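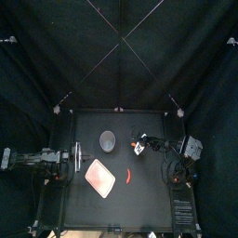 Two arms, one table: what we bought and what's still on the list

I promised a few of you a gallery page with the money side in it, so here we go! We've been planning this bench since October, and I've kept every receipt, every quote and most of the grumbling. It's a pair of small arms facing each other over a black table, with black cloth on the sides and overhead. The picture at the top has a plastic cup standing between the two grippers and a rectangular container just in front of it, and that sort of pick-and-place job is what the whole budget was built round.

The arms swallowed most of the money, no surprise there. What I hadn't planned for was all the little stuff — cables, clamps, corner connectors, tags for the grippers. The small parts order from Cistier came to £161 on its own and I'd put down £54 for it. Fifty-four! I must have been half asleep. If you're working out your own numbers, do the small parts first while you've still got the patience, then ring round for the arms.

Cledico and Verschueren both quoted for the frame. Verschueren were dearer by £91 but could deliver the same week, and I'd already cleared the space, so I went with them. Isauro Becerra thinks I should have waited. He may well be right, he usually is about money (please don't tell him I wrote that).

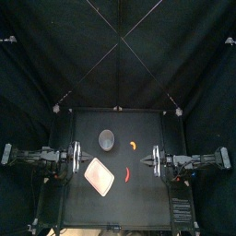
The things to pick up cost next to nothing, and I'm so glad I didn't buy a proper set. A clear plastic cup, a clear rectangular container, a little orange curved piece and a long red thing that could pass for a chilli or a sausage, depending on how hungry you are. I'd been looking at a boxed kit from Pluvton and it was lovely, but it would have eaten the fabric money, and I wanted the fabric more. Plain black all round is worth paying for, I reckon, and you can always swap the bits on the table later.

Running total so far, leaving out the arms: £1,427. That's frame, tabletop, cloth, cabling and the small parts, with delivery. I've got one more lot to price up before the spring and it goes like this:

Spare gripper fingers, two pairs at least
A second set of cables, cut to length this time
Better lighting over the table — I keep changing my mind about which
Another roll of black cloth

If anybody has bought spare fingers lately and was happy with the price, drop me a line. I've had one quote and it made me go and put the kettle on.

Last updated: December 2020

Recent galleries
Clearing the back wall
Frame quotes side by side
Cable tidying, first go
Which table height? Your replies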